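Suche Suchbegriff eingeben Suchen

Zu Besuch bei Astex: ein Nachmittag mit Planern, Logs und Gemüse

Im April war bei Astex in Wurlow Tag der offenen Tür, und ich hatte mich natürlich sofort angemeldet (der Bus dorthin braucht ewig, aber gut). Mich interessiert ja weniger das Blech als das, was dahinter läuft, und genau darum ging es: Das Team stellte seine neue Steuerungssoftware Talta vor. Wir standen alle um eine Küchenzeile herum und starrten abwechselnd auf die Spüle und auf einen Monitor voller bunter Linien.
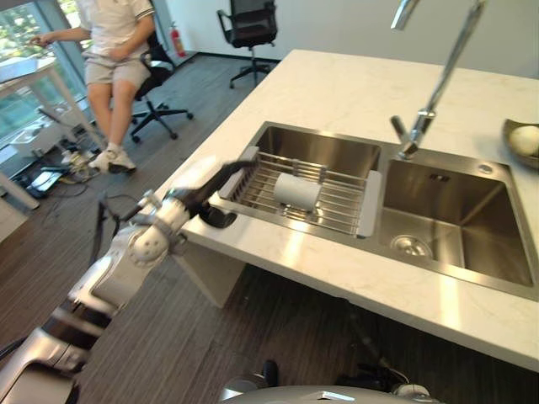
Talta trennt nämlich ziemlich streng zwischen Planung und Regelung. Der Planer rechnet eine komplette Bahn für den Arm, der Regler darunter fährt sie ab und darf unterwegs nur kleine Korrekturen machen. Wird die Abweichung zu groß, gibt es einen neuen Plan, und der muss nach 330 Millisekunden stehen, sonst hält der Arm einfach an. Fand ich erst übervorsichtig, aber mit Arbeitsplatte, Hahn und Beckenkante auf so engem Raum leuchtet mir das inzwischen ein!

Dann kam die Wahrnehmung dran, mein Lieblingsteil. Das Modul heißt Rey und soll Objekte auseinanderhalten, die kreuz und quer liegen. Trainiert ist es mit 841 von Hand nachgezeichneten Aufnahmen, was mir wenig vorkam. Die Antwort war, dass der größte Teil des Materials aus der Simulation stammt. Blätter seien übrigens viel schlimmer als alles Runde, weil die Maske dauernd ausfranst. Und Metall spiegelt, da sieht die Tiefenkarte gern mal aus wie Schweizer Käse.

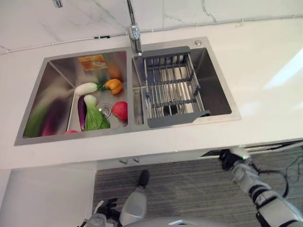 Gemüse im linken Becken, rechts das Abtropfgitter.

Am Monitor durften wir selbst an den Parametern drehen. Ich habe den Sicherheitsabstand auf 20 Millimeter hochgesetzt, und prompt fand der Planer in der Simulation gar keinen Weg mehr ins Becken. Peinlich, aber lehrreich. Zurücksetzen geht zum Glück mit einem Klick.

Lange geredet haben wir danach über das Greifen. Die Kopfkamera hilft dabei nur bis kurz vor dem Kontakt, dann verdeckt die Hand das meiste selbst, und Talta gewichtet um auf die Kamera am Handgelenk.
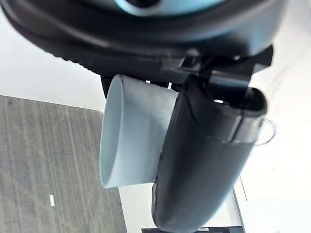

Der Übergang ist offenbar der heikle Moment. Beide Kameras haben ihre eigene Kalibrierung, und wenn die nicht zusammenpassen, springt die geschätzte Lage des Objekts. Früher wurde hart umgeschaltet, jetzt wird überblendet. Im Log sieht man das sehr hübsch als zwei Kurven, die sich kreuzen. Überhaupt, das Log-Werkzeug! Man zieht einen Zeitbalken hin und her und bekommt Kamerabild, Gelenkwinkel und Planerstatus nebeneinander. Das hätte ich gern für meine Bastelprojekte zu Hause, aber veröffentlicht ist es leider noch nicht.

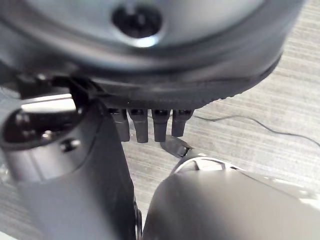 Blick aus der Handgelenkkamera, ganz nah an der Mechanik.

Nach dem Kaffee ging es noch um Tests. Jede Änderung am Code läuft über Nacht durch 900 simulierte Griffe, bevor sie auf die Hardware darf. Ich wollte wissen, wie oft die Simulation danebenliegt, und bekam ein Grinsen und den Satz »bei Kabeln immer«. Um kurz nach fünf musste ich dann zum Bus, die Fragerunde lief da noch.

Wir verwenden Cookies, um diese Website zu verbessern. Einstellungen Ablehnen Akzeptieren

Kontakt | Impressum | Datenschutz | Alle Rechte vorbehalten | Nach oben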